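Comparing Two Gripper Models in Simulation with a Wrist Camera

Home / Guides / Grippers
By Yasmine Kettani

Before we bolt a new gripper to the arm, we try it in simulation and look at it through the wrist camera. This guide compares two parallel finger models, the Casetti and the Giltton, on the same arm and the same set of test scenes. You need both gripper files and a working copy of the Gadum controller.

Step 1. Load the arm and the first gripper
Start with the Casetti. Open the controller panel and set the step rate to 100. Check that both fingers move when you drag the slider. If only one moves, the joint names in the gripper file don't match the ones in the controller.

Step 2. Place the wrist camera
Mount the camera behind the palm, facing the fingertips. Write down the offset. You will use the same numbers for the second gripper, even if the view looks worse – otherwise you are comparing cameras.

Step 3. Run the plain scenes
Run 700 grasps on blocks and cylinders with the default grip force. Save the log under the gripper's name. A run that stops early can be restarted from the last saved grasp.

Step 4. Check the view on a busy scene
Load a scene with a patterned surface and large shapes near the fingers. Open the gripper, bring it up to the part you want to inspect, and pause. Both fingers should be in view, with the space between them clear enough to judge the approach. Black fingers show up well against veined brown marble, but bolt holes and other small details on the housing are harder to pick out.

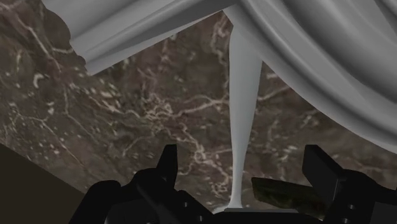

Step 5. Swap the gripper and repeat
Load the Giltton, enter the camera offset from Step 2, and run everything again. Reset the grip force first. The Dimitrov driver keeps the old value after a swap.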